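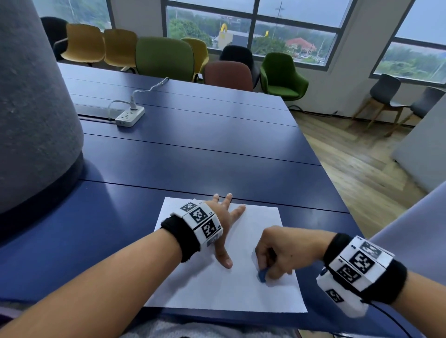 Fig. 5 – Left hand flat on the paper, right hand working low on the sheet.

Getting set up at the table

1. Lay one plain white sheet near your edge of the table. Mine always ends up a bit crooked and I leave it!

2. Spread your left hand on the paper and press down. I fan my fingers toward the top.

3. Start lightly with the marker, up in the middle of the page – a few scribbles will do.
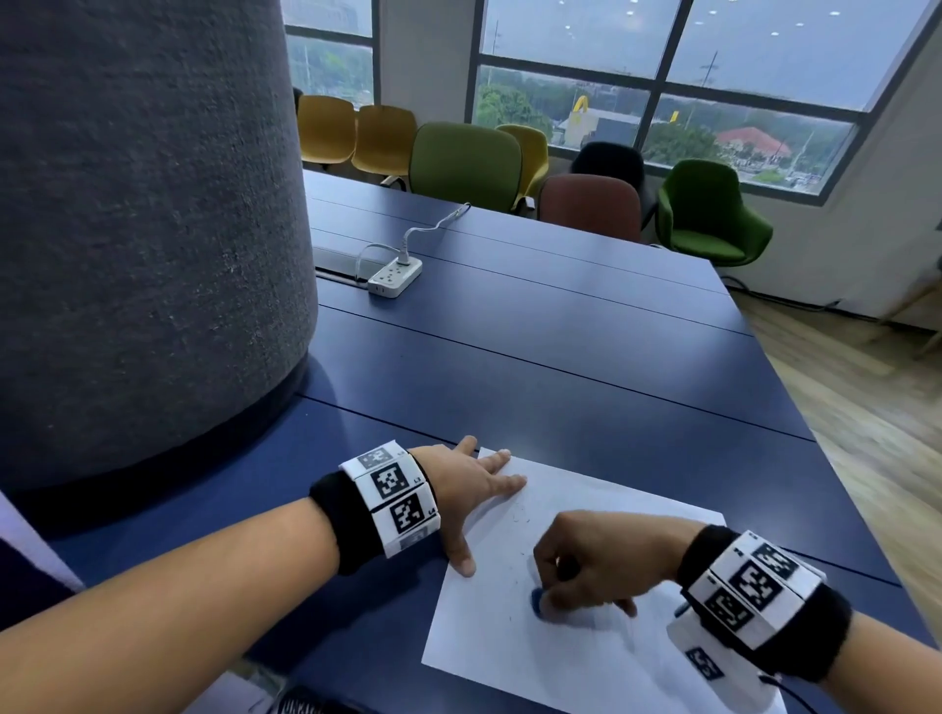
4. Keep your left hand down until you lift the marker.

Note: I put scrap paper under the sheet at home (marker goes through).

191 shares · 5 comments

Related
Sarnik paper sizes
Onu marker care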